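Brirnar table-top picking service: gallery

Brirnar is a picking and placing service for small kitchens and packing rooms. We supply the arm, the gripper and the set-up, and Skenulum writes the software that runs it. The pictures on this page are from work with vegetables, the part of the service we are asked about most. Prices and booking details are at the bottom.

Vegetables on a plain table
The gripper has two fingers and comes down from above. A chilli is a fair test for it, being narrow, shiny and inclined to roll. The job is to pick up the chilli and put it in the dish.
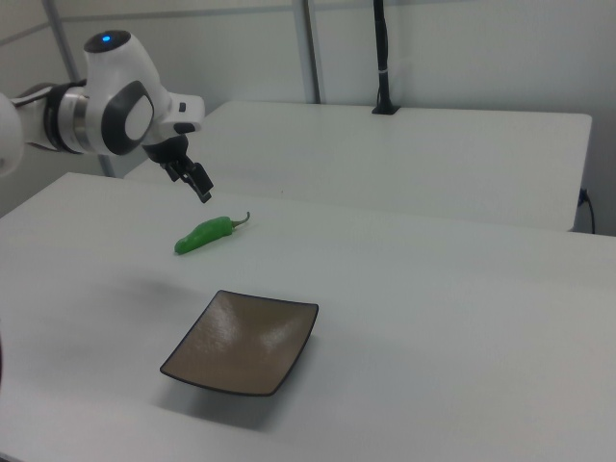

Customers can use their own dishes and trays. We ask for one of each before the set-up visit so that Kumiko Kubo can enter the height of the rim and the size of the base. Round, square and oval shapes are all fine. Very deep bowls need the longer fingers, which are charged separately.

Teaching a new item takes most of a morning. Irén Sárközi does this on site with one member of your staff, who can then add further items alone. The standard licence holds 402 items, and the larger one holds 1000.

Picking up
The fingers open to either side of the item and close at low force. Force is set per item, so a chilli and a carrot can be on the same list without anyone changing a setting in between.

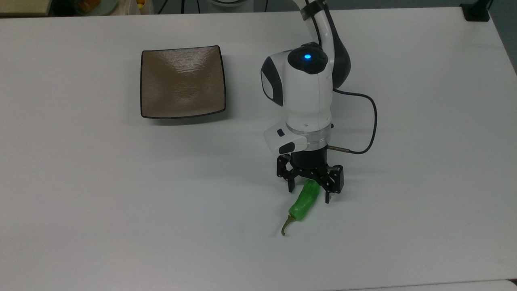
Stems are the usual cause of a missed pick. If the arm misses, it lifts clear, looks again and makes a second try. After that it stops and waits for a person. You can change the number of tries in the menu under Picking, then Retries.

What the service includes
Arm, gripper and one set of fingers
Set-up visit and one morning of teaching
Telephone help on working days
A service visit every 6 months

The monthly price is 2159 euros with a minimum term of one year. Washing equipment and conveyor belts are not part of the service, but Votmont can quote for both.

To book a trial, write to Danica Berisha at the Brirnar office. Trials in March are full except for the last week. Please say what you want picked and how large your table is.

Page last changed March 1, 2019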